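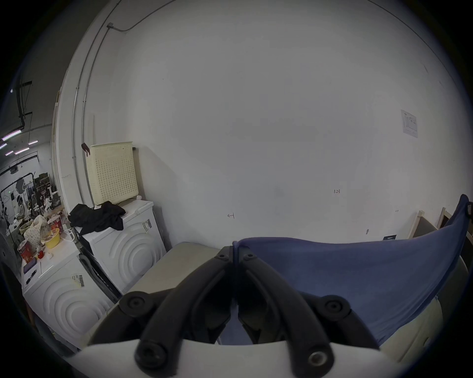

Piroska Gál
Moderator, Collholm site

Grip rules for the hand-held units, as of Thursday. Close the fingers fully before you start a take and again at the end. Keep food off the work surfaces. If a take goes wrong, mark it bad and carry on, don't delete it.

oosthuizen_r wrote:
Why not delete? We bin ours at Stundham and the set is cleaner for it.

Piroska Gál wrote:
Rornel want the failures kept. With cloth, take hold near the end and let the rest hang or stand as it likes.
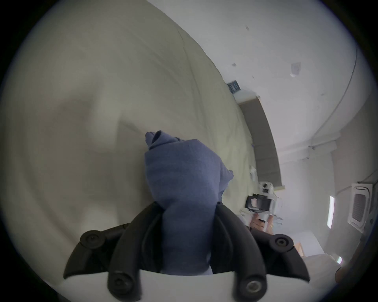
Don't squeeze harder to tidy it up. Two people working near each other is fine, but agree who moves first.

Győző Takács wrote:
Disagree on the end grip. On towels I get fewer drops from the middle. Also 60 takes before a break is too many, my wrist goes well before that.

Piroska Gál wrote:
Middle is OK for towels, I'll add it. Breaks stay as they are until May.

oosthuizen_r wrote:
Still think keeping bad takes is a mistake. Who checks the marks?

Győző Takács wrote:
Whoever's on the late shift. Last week 7 were marked wrong.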